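Household Water and the Kitchen Sink
Course handout, Unit 2: Water in the Home
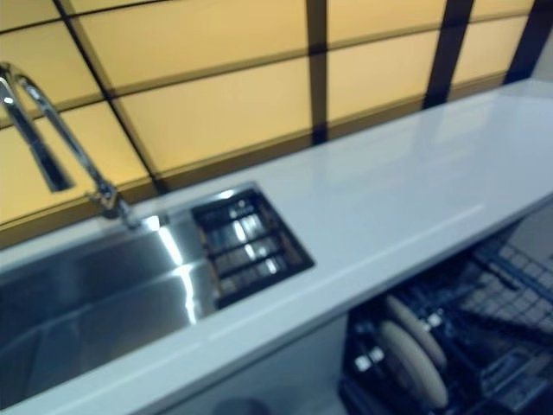
Reading time: 2 minutes

Students should read this handout before the first meeting of the unit and bring it to class along with the Cladcombe street plan.

Before 1881, households in Cladcombe drew their water from shared pumps. The Husia Water Company opened its first main in that year and supplied 208 houses by gravity from the reservoir at Gumach. Service was limited to the lower streets. Houses on the hill remained on pumps until a second main was laid, by which time the company had 633 paying customers.

Early connections ended at a single tap, placed in the yard or just inside the back door. Water for cooking and washing was still carried by hand, and waste water was carried out again. The fixed sink, with a tap above and a drain below, removed both tasks. It also settled where the rest of the kitchen would go. Work surfaces were built out from the sink, and later appliances that needed a supply and a drain, such as the dishwasher, were commonly placed near it to keep the pipes short.

Terms to know

Main: a large pipe that carries water under a street.
Service line: the smaller pipe that joins a main to one building.
Trap: a bend in a drain that holds water and blocks sewer gas.
Head: the pressure produced by the height of stored water.

Written work

Using the Henriques rate book, compare the charges for a yard tap with those for an indoor tap. Explain which households were likely to pay for the second, and why the company set its rates by the tap. Papers are due in November at the department office. Late papers require written approval from the instructor.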